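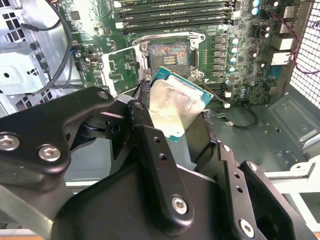 How much should a small shop set aside for a robot arm that handles processors and other small computer parts?

Plan on the arm being less than half of what you spend in the first year, and keep $2000 free for fingers, cables and spare boards before you sign anything.

Home | Files | Planning sheet | Comments

Nov 1, 2020
By Shuk-fan Kao

Inderico planning sheet, README

Hello, and thank you for opening the readme first! The sheet in this folder is the one we use at our repair shop in Fadenport to plan the robot bench, and I've tidied it up so that other small shops can borrow it. It has 151 rows, one for each thing we bought, got a price on, or talked ourselves out of. I left the last group in on purpose - I learned a lot from it.

What is in the columns

item: plain name, the way you would say it across the bench
group: arm, gripper, practice parts, bench, or people's time
price: US dollars before tax (blank means we never got a quote)
wait: days from order to delivery
spare: how many extra to keep on the shelf

Please don't skip the wait column. Our longest was 90 days, for a gripper part that cost less than lunch for the crew, and the whole plan sat still until it came.

Practice parts

Set these up as their own line. Old desktop machines are cheap, but a board with bent socket pins is finished as a practice board, and you will bend some. We budget for whole machines, case and all, as the walls of the case are half the trouble. A gripper that has all the room in the world over a bare board has to come in past the sides and the cables once the board is mounted, and you want to learn that before you pick your finger length. Processors with old thermal paste still on them are fine for practice. Put wipes and cleaner under bench.
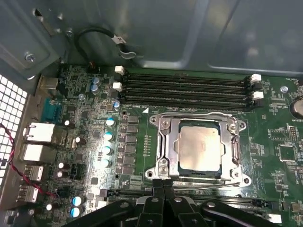

Known gaps

Prices were last checked in March, so ask again before you rely on them. Power and floor space are missing. Hours under people's time are my own guesses, and I am an optimist.

Comments (2)

Greco: Thank you for this! Does the spare column count the set already on the robot, or only what's on the shelf?

Shuk-fan Kao: Only the shelf. I'll make that clearer in the sheet - good catch.

Reply | Back to top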